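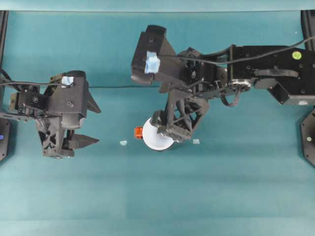

Two-arm table at the Gitstead open day. Right gripper down at the white disk, left one open, orange-red cube next to the disk.

How to run a two-arm demo table at an open day

Writing this up fast while I still remember it. We did the Gitstead open day on September 12, 2023 and had 70 people sign up for the two-arm table, in slots of 12 minutes. Greer Dunbar asked for the steps so the Nuster site can do the same thing in spring. So, steps.

What you need

Two arms, mounted facing each other across one table. A plain covering on the table, one color, no pattern. Ours is teal. A handful of small objects. Tape. A printed slot list. A second person — don't try it alone, I did in May and spent the whole time answering questions with my back to the arms.

Step 1. Table first

Cover down flat before anything else goes on it. Pull from the corners. A few faint creases are fine, a ridge is not, small stuff tips over on a ridge. Then check both bases are tight. Hand on each one and push. If it moves, stop and fix it now, you won't get time later.

Step 2. Cables

Over the top of the arms where you can. Leave slack at the elbow and wrist. Move each joint by hand through the full range with power off and watch the loops. Anything that goes tight, redo. Anything that hangs low enough to drag, tape it up. We use light blue tape because it shows up on black and you can see right away if a piece has come off.

Step 3. Power up, home, wait

Left arm, then right arm. Check the indicator light on each base. Home both. Then leave them 60 seconds before you touch anything. The Bouzid controller will take commands sooner then that but ours drifted a bit when we rushed it.

Step 4. Pick the objects

Fewer than you think. People in the second row can follow a cube and a disk. They can't follow a pile. Bright against the table is best: white and orange-red both read well on teal. Pale blue bits don't, you lose them from two steps back, so don't build the demo on those. Keep everything toward the middle, where both grippers can get to it. Leave the front of the table clear so nobody leans in to look at something near the edge.

Step 5. The actual run

Start with both grippers open and facing in. Say out loud what will happen before it happens. Then:

Right arm goes over the disk. Slow. Quarter speed.
Lower, stop just above, let people look.
Down and close.
Left arm stays put with fingers open until the right one is clear. Do not run them together for the first group.
Left arm in for the cube.
Both back to start. Reset objects by hand only when the arms are paused.

Whole thing takes four minutes if you don't talk too much. That leaves eight for questions and letting somebody drive.

Step 6. Letting visitors drive

One arm only. Other one parked. Set the speed limit in the Zarerix panel under Session, not under Arm — the Arm setting resets every time you re-home, which we found out the hard way. You keep the stop button. Not the visitor, not their friend, you.

Tell them: small moves, come down from above, don't come in sideways. Most people come in sideways anyway and push the disk accross the table. Fine. Put it back, let them have another go.

Kids: have a step stool. We didn't.

Step 7. Between groups

Pause, wipe the table, objects back, look at the tape. Check wrist camera hasn't been knocked. Look under the elbow for a cable hanging lower than it was. Takes a minute if you do it every time and a lot longer if you skip it twice.

Things that went wrong

Slot list printed too small. Could not read it standing up.
Third group, objects too close to the left arm and the right couldn't reach. Moved everything to center, ok after.
Log filled up mid afternoon at 1,405 entries and the panel froze. Clear the log at lunch.
Somebody put a coffee on the table. Put a sign up.

Questions we got most

How heavy can it lift. (Have the number for your own arm written down, I kept guessing.)
Is it doing this by itself. (Say what mode you're in, every group, before they ask.)
What's the wrist thing. (Camera.)
Can I have a go. (See step 6.)

Packing down

Park both arms, power off right then left, cover on. Bag the small objects straight away, the disk went missing for two days last time. Slot list and the stop button go back to Greer. I'll add the settings for the Nuster arms when they send me them.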